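Basin drains slowly and smells after the trap was cleaned

Omolara Akande
Ferkdale

The bathroom basin takes 4 minutes to empty. I have cleaned the bottle trap and refitted it with a new washer, and there are no leaks. The smell is worst in the morning. Is the blockage further down the pipe?

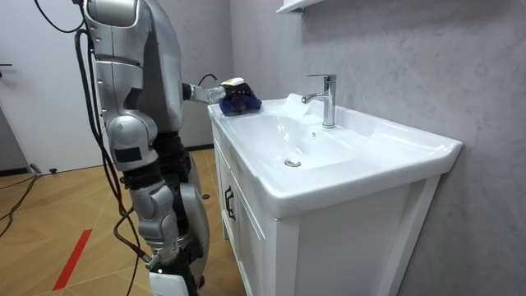 Page last changed: August, 3 replies

The waste pipe is 32 mm and runs 3 m to the stack, with two elbows.

Begoña Montes
Check the fall first. A flat run holds water and collects soap. Put a level on the pipe
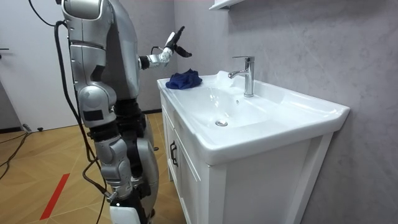 and adjust the clips until it drops evenly towards the stack. Then rod it from the trap end.

Faraji Mfinanga
Had the same in Jesside. Soda crystals, left overnight. Worked for me.
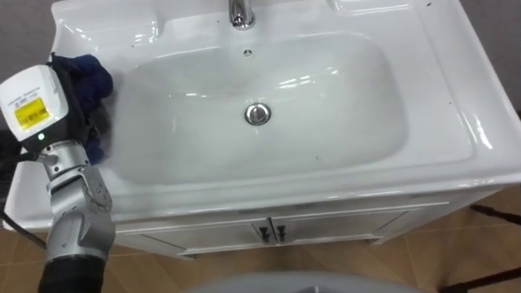
Emiliano Montoya
The smell may be a separate fault. Clean these before lifting any pipe:

1. The overflow. Use a narrow bottle brush and hot water.

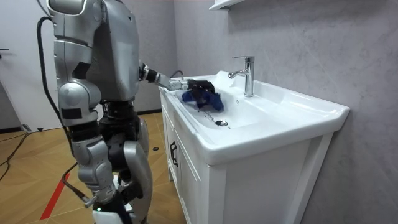 2. The waste fitting. Unscrew the plug and clear any hair from the crosspiece.

Leave it 24 hours, then test again.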